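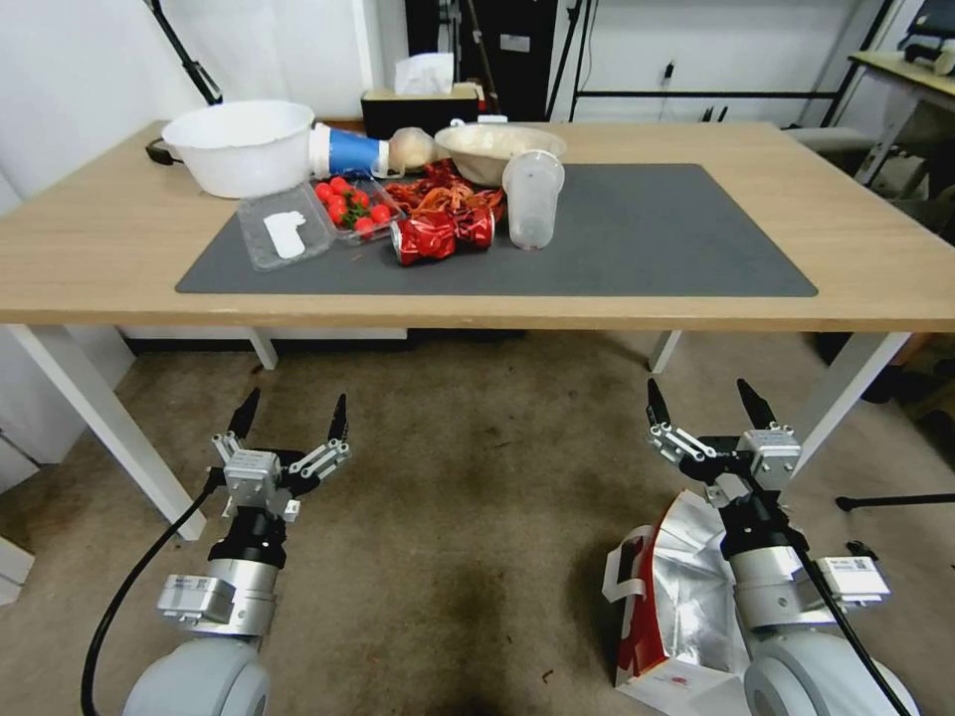 The break room table.

From: Zinash Bogale
To: wosine-thirdfloor
Subject: Re: [wosine-thirdfloor] table, again

Giang Nông wrote:
> Can whoever had lunch in the small room please come back and finish
> having it. There is a crushed can on the mat and a cup lying on its
> side. I have a call with Ehlers in there at 4 and would like to put
> a laptop down.

Giang, I'm on it, or will be once this is sent. A few points for the list while I have everyone's attention.

The red heap beside the tomatoes goes in a tied bag and then straight down to the outside bin. The kitchen bin is emptied at night and has no lid, and some of us remember September.

The cherry tomatoes are still good food. Close the tray, put it in the fridge, write your name on it. If they are still on the table when I get there they become a salad, and I am not taking requests on dressing.

The can goes in the metal bin by the Inetti printer. It may go in crushed. Paper cups go in the general trash, whatever the poster says - I called Priltinach, who pick up our recycling, and they don't want them.

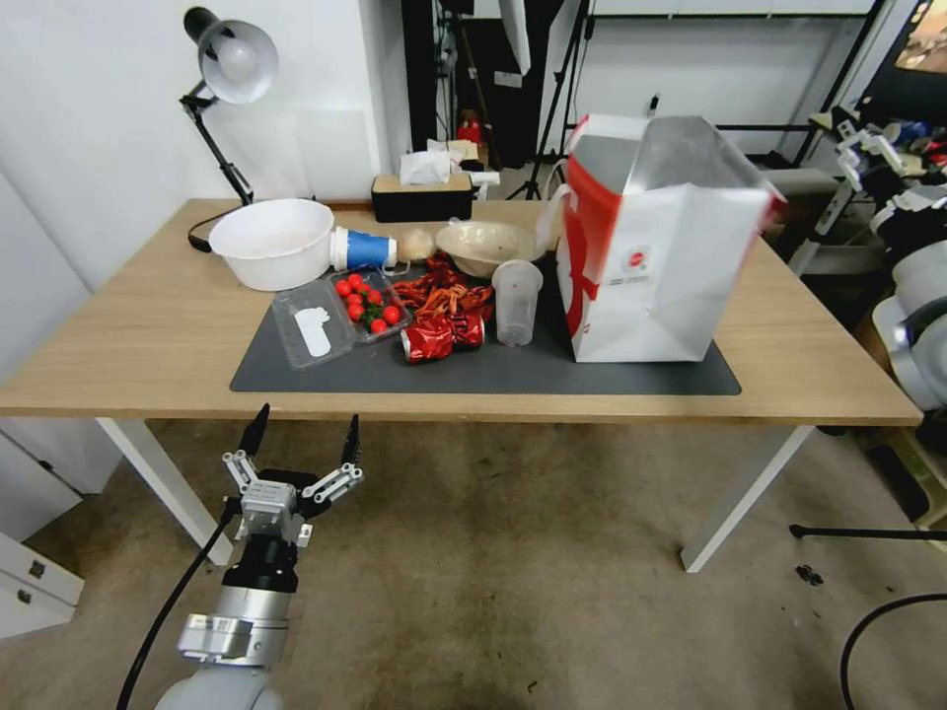
wosine-thirdfloor Digest, Vol 9, Issue 200

There is also a paper shopping bag on the right end of the mat, the white one with the red stripe. It looks like a perfectly decent bag. If it's yours, collect it before the call. After that it goes under the sink with its many relatives, and you can pick it out of a lineup.

The tissue box stays. The big white basin goes back on the shelf over the sink once it's washed, and please don't stack the bowls inside it wet, they stick and then I get an email.

Giang, you can have the table at ten to. Bring your own coaster.

Zinash
Room 629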